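Search this site
Enter keywords
Go

Wollau lab moves robot upkeep in-house for its suturing station

The surgical training lab at Wollau has taken over the routine upkeep of its robotic suturing station, ending an arrangement under which a service engineer traveled in for nearly every adjustment. The change took effect on 23rd October and covers setup, daily checks, instrument wear and the wrist camera. Faults in the main arm joints will still go to the supplier, Gaete.

Araceli Pastor, who runs the station, spent most of the year since February writing the procedures the lab now works from. The set is kept in a binder beside the control cabinet and in a shared folder, and she is the only person who can change either one.

"We had the machine down for days over things that take twenty minutes," Pastor said. "A jaw gets a bit of play in it, the thread starts slipping, and you sit there waiting for a van."

The station is used for practice in placing and tying interrupted stitches. It has two instrument arms and a small camera fixed at the wrist. Two people are trained on the upkeep so far, and a third is due to start once the winter course schedule is settled.

Each working day begins with a homing run. The arms are driven to their parked position with the instruments off, and the operator compares the joint readings on the screen with the sheet from the day before. If any joint has drifted past the limit printed on the sheet, the run is repeated. A second bad reading stops work and goes in the log. The instruments are fitted after that, one at a time, and each is opened and closed ten times under power before it is allowed near a practice surface.

The jaws get the most attention. Pastor's procedure calls for a grip test every 100 closures, using a length of suture tied to a spring scale. The thread has to hold for a full minute without creeping. Instruments that fail are cleaned and tested again, and if they fail a second time they are set aside for new jaw inserts. The cable tension is checked every 400 closures, and an instrument is retired at 1000 no matter how well it is gripping. The old practice was to keep using an instrument until somebody complained.

Thread is the other half of the problem. Short ends trimmed from a finished knot can be picked up by a jaw and carried into the hinge, and fine pieces are hard to see under the work light. The binder tells operators to stop between sites and look over the surface and both jaws before taking up the next length of suture.
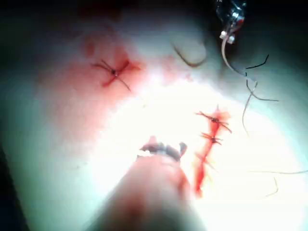
Lighting took longer to sort out than anyone at the lab had planned. The lamp over the station was set for people standing beside it, and at that level the wrist camera lost detail in the middle of its view. Dark knots still showed up well. Pale thread did not. Pastor tried turning the lamp down, which left the outer part of the work area too dim, and then tried moving it. The current setting is a compromise, and she expects to change it again when a diffuser arrives.

The camera itself is checked once a week. The lens is wiped with a dry cloth and the mount is tested for movement by hand. A printed grid is then placed on the table and viewed from three heights, and the operator confirms that the tip of each instrument appears where the software says it should. When the tip and the overlay disagree, the camera is recalibrated before any more stitching is done. Focus is fixed at the working distance, so anything held close to the lens will look soft, and the binder warns new staff not to try to correct for that.

Brigitta Zwahlen, a service engineer with Gaete, helped train the lab's staff and reviewed the written steps. She asked for two changes. The first was to record the room temperature next to the joint readings. The second was to stop cleaning the jaw hinges with the general-purpose spray the lab had been using, which she said was leaving a film.

"Their log is better than what I usually get," Zwahlen said. "When they call me now, I can look at the numbers and bring the right part. Before, I'd come out once to find the problem and again to fix it."

The lab has set aside a shelf of spares for the work: jaw inserts, drive cables, two camera mounts and a box of 200 sterile covers. Inserts come from Sokalach and arrive in small batches. Pastor measures every one before it goes on the shelf, and has sent a few back.

Fitting new inserts is the hardest job the lab has taken on. The instrument is clamped in a bench fixture, the retaining pin is pressed out, and the new pair is seated with the ridges facing each other. The pin goes back in from the same side it came out. The instrument is then put through the full set of opening and closing runs and the grip test before its count is entered in the log. The count is carried over from before the repair and does not start again at zero, a point that was missed on the first two instruments and had to be corrected.

A sister site at Nilutport has a station of the same type and has asked for a copy of the binder. Pastor said she would send it after the lighting section has been rewritten.

The next full service by Gaete is planned for February. It will include the arm joints and the emergency stop circuit, both of which remain outside the lab's own work.

Recent items
Nilutport site reopens its second training room
Winter course dates posted for Wollau
New bench fixtures delivered to the instrument shop
Parking changes at the Wollau east entrance

Contact the news desk | Copyright, all rights reserved | Back to top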